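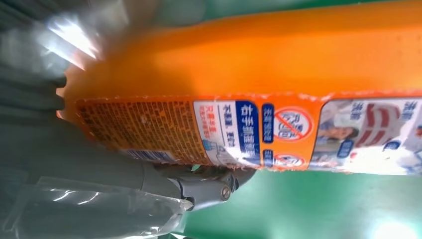

A gripper finger rests against an orange container.

How Do You Teach a Robot to Pick Up a Bottle?

A robot does not know what a bottle is. Someone has to show it what to do.

One way is by hand. A person holds the robot's arm and moves it through the job. Another way is remote control. The person moves a controller, and the robot's arms copy the moves. This is called teleoperation (say it: TEL-ee-op-er-AY-shun).

While the arms move, a computer saves where each joint is. Cameras save what the robot sees. Some cameras sit near the robot's fingers. 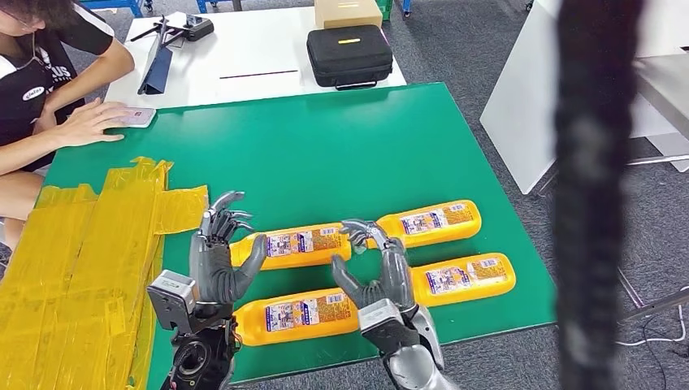

Two robot hands over yellow bottles on a green mat.

One try is not enough. A simple job may need about 900 tries. The bottles get moved between tries so the robot learns to look for them. Then it practices alone.

Search Zulluma Kids Type a word Go

Filed under: Robots & Machines, How It Works

Comments

Kekell: Does the robot get tired?

Riis: I am 9 and I want to drive one.

Ulel: We read this in class. What happens if it drops the bottle?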